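Ticket 669: Fall sports schedule not showing away games
Opened by: Brisa Bautista, Rarnel High School athletics office
Handled by: Braulio Camacho, Trandex support
Opened: 2009-08-10
Status: Waiting on customer

Brisa wrote:
Hi there, and thank you in advance for your patience with me! I loaded the volleyball and cross country schedules into Drindov this morning, all 108 events, and the home games look wonderful. The away games show up on my screen when I'm logged in, but parents looking at the public page only see home dates. I tried clearing the browser and I tried the computer in the coaches' office – same thing both places. Our first volleyball match is away at Tlapale, so I'd love to have this sorted before the phone starts ringing.

Braulio wrote:
Good morning Brisa, and no trouble at all. I looked at your account and found 24 events with a blank in the "Site" column. Drindov holds those back from the public page until a site is picked. Did you by any chance copy the file you used in March for track?

Brisa wrote:
I sure did, and I bet that's it. In March we typed the opponent's gym into the notes, so the site column was never filled in for anything on the road. I fixed the Tlapale match by hand just now and saved it.
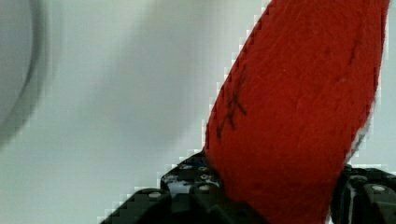 It came up on the public page after I waited 30 minutes, so you were right on the money. Is there a way to fill in the rest all at once, or do I go one by one? I don't mind either way, but the soccer coach would like his turn at the computer.

Braulio wrote:
You can do them together. Go to Events, check the boxes next to the away games at one school, then choose Edit Selected and pick the site. Repeat for each school. I'll leave this ticket open – just write back once you've had a chance to try it.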